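Sorting the cleaning stuff: one bin or lots of little ones?

Sindgate Home Forum > Cleaning and Laundry > Brushes, Cloths, Tools

rondonuwu_k
OK, I need to share this with people who will get it. I spent all of Saturday-type energy on the cabinet under my kitchen sink and I am so happy with it! Everything used to live in there loose, with the spray bottles falling over every time I reached for a sponge. Now all the small things (brushes, scrapers, the bottle cleaner, the spare plug) go in one plain gray bin with sloping sides. Pull it out, grab what you want, shove it back. Took me 19 minutes once I'd thrown out the dead sponges.

So how do the rest of you do it? One big bin, or a bunch of little ones?

Fatska
Love this!! I went the same way in October and I'm never going back. My bin came from the garage, it used to hold paint rollers. The only thing I'd say is don't get one that's too deep. I had a tall one first and the short brushes just vanished to the bottom, and I'd be up to my elbow feeling for the handle.

ilham_at_home
Gotta disagree with you both, sorry. One bin is a junk drawer with better posture. I have a row of small tubs, one kind of thing in each, and I can find the grout brush with the light off. It takes an afternoon to set up and then you're done for years.

Fatska
ilham, you have a cabinet that fits a row of tubs. Mine has the drain pipe going right through the middle of it!

ilham_at_home
Fair. I forgot about pipes. I still think a divider would help you.

rondonuwu_k
I did try a divider (cardboard, cut from a cereal box) and it went soft in a week. Maybe a plastic one. What I really like about the mixed bin is that I see my whole collection at once. I had bought a second bottle brush because I didn't know I owned one.

Sugeng Sembiring
Long-time reader, big fan of brushes, so I had to jump in. I'm with the one-bin people, with one condition: the brushes stay on top. Hard stuff goes in first, brushes last. If you leave a scrub brush under a pile of other things the bristles lean over, and then it cleans like a wet mop. I have a blue-handled one that I've kept in good shape for ages this way and I'm ridiculously fond of it.

Also, lay them with the bristles facing up. I know some people swear by bristles down. Try it both ways for a month and look at the tips. 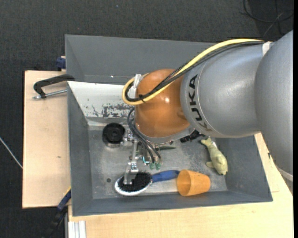 Do you have to dry a brush before it goes back in the bin?
Give it a good shake over the sink and stand it on its edge until it's dry to the touch, overnight if you scrubbed something greasy. Then it can go in with everything else.

That was the thing I got wrong for years, by the way. I used to drop them in dripping and wonder why the bottom of the bin smelled like a pond.

ilham_at_home
Bristles up I can agree with. But for drying, I'd hang them. A hook inside the cabinet door costs next to nothing and the water runs off the end.

Sugeng Sembiring
Hanging is great if the handle has a hole! Two of mine don't. I thought about drilling them and chickened out.

Fatska
Drill them! I did mine with a small bit, slow speed, with a scrap of wood underneath. No cracks. Put a loop of string through and it looks kind of cute, to be fair.

mossy_157
Sugeng, what do you do about a brush that's already bent? Mine has a flat spot down one side from being squashed behind the bleach.

Sugeng Sembiring
Plastic bristles? Hold them in hot tap water for a couple of minutes, comb them straight with an old fork, then let it cool with nothing touching it. It won't be like new, but mine came back far enough to do the tile. Don't do this with natural bristles, they go fluffy.

mossy_157
Trying it tonight, thank you!!

rondonuwu_k
Update from me: brushes are now on top, bristles up, and I added a folded dish towel at the bottom so things don't slide when I pull the bin out. Best tweak so far. I also counted the sponges I still have in the hall closet and there are over 19 of them, so please nobody let me near the store.

ilham_at_home
A tub for sponges. I'm only saying.

rondonuwu_k
Ha! OK, one tub. One. And the rest stays in the bin.

Fatska
Does anyone keep the scrapers in with the brushes, or separate? Mine has a bare metal edge and I keep nicking the cloths on it.

Sugeng Sembiring
Slide a piece of old garden hose over the edge, slit down one side. It stays on by itself and you can rinse it.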